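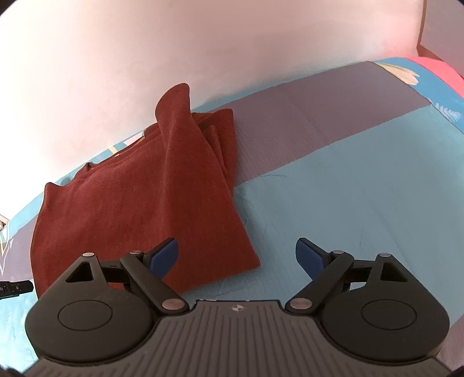 Re: [harkdale-demos] Towel folding, what counts as done?

Lists > Harkdale > Data collection
Filed under: Demos & Labeling
1 min read

> Sosa has 500 towel episodes now. Can we drop
> any where the stack isn't flat? Molter's
> checker rejected 40 of them.

Please don't. The rust-red one has a corner standing up like a shark fin — I'd still call it folded, and so would my mother on a generous day. Tag it "loose" and keep it. If we train only on hotel towels, we get a policy that panics in a real bedroom.

Episode 3611 can go. It's a sock.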